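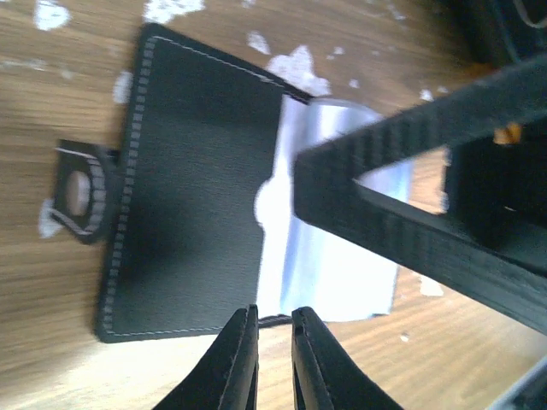
The case for white thread on black goods

Most makers of small black goods sew them with black thread, and most buyers would choose black if asked. I think both are making a mistake. A visible seam is the only part of a pouch or sleeve that can be checked without tools, and matching the thread to the material removes that check.

The argument against contrast thread is familiar. It shows every error. A stitch that wanders a millimeter from the line is obvious from across a room, and a repaired section never blends in with the original run. Fouad Saber, who taught me to set hardware and disagrees with me on most other points, holds that a seam should be felt and never seen. His own work supports him, but his work is not typical. He sews at 11 stitches to the inch by hand and does not need anyone to inspect the result.

For everyone else, the line of pale dashes is a gauge. Stitch length tells you whether the feed was steady. Distance from the edge tells you how much material is left to resist tearing. A seam set too close to the perimeter will pull through under load. A seam set too far in leaves a loose lip that catches and curls. On black-on-black work these faults exist in the same proportion, and they are found later, by the owner.

I kept a repair log for Kerko through one winter, and it has 272 entries for small cases, sleeves and tool pouches. I did not record thread color at the start, so I will not claim a ratio. What I can report is that thread failure was a minor category. Most of the damage was at the hardware and at the open edge.

Hardware deserves its own complaint. A rivet or an eyelet is a hole first and a fastener second. The hole is cut through the same fibers that carry the load, and the metal only spreads that load over a wider ring. When the ring sits in the middle of a broad panel, there is material on every side and it rarely fails. When it sits on a narrow tab, everything depends on the margin between the metal and the edge. For a tab that will carry a cord, I want 6 mm at minimum, and a second layer behind it. Belkadi's older patterns gave less than that and used a single layer. The tabs came back stretched into ovals, with the eyelet still perfectly sound. 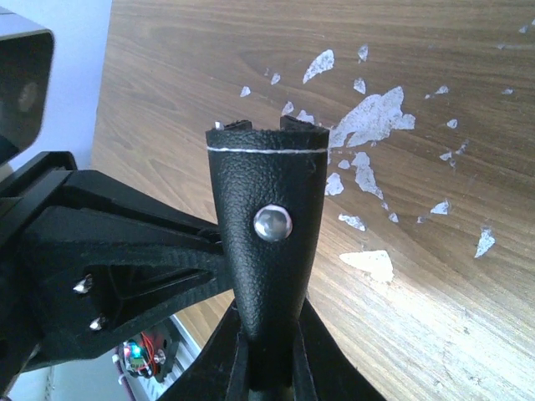 A stitch line just below a rim has one more function that is seldom credited. It acts as a stop. Damage to a raw edge travels down until it meets something that resists it, and a sound row of stitching through two layers will often slow it. This only works if the thread is not cut, so the row should be locked at both ends. Rūta Kalniņš backstitches three holes at each end and melts nothing. I have copied her.

Grain matters less than people think. A pebbled surface hides scuffs, and this is a fair reason to buy it, but it says nothing about strength. Younes Younis once set out 20 offcuts at Granasness, smooth and pebbled together, and asked us to rank them by hand before he pulled them apart on a hanging scale. Our rankings were poor. We had all been reading the finish.

Some trades have a legitimate use for invisible seams. Dress goods are one, and stage equipment is another. A pouch that lives on a bench beside steel parts belongs to neither group. It will be dragged, overfilled and hung from its weakest point.

My recommendation to small shops is therefore limited. Use white thread on black, at least along the edges that carry load. Put rivets where there is material around them. Price the pattern so that a crooked run can be thrown away, since with white thread it will have to be. Black thread can stay on the shelf for linings.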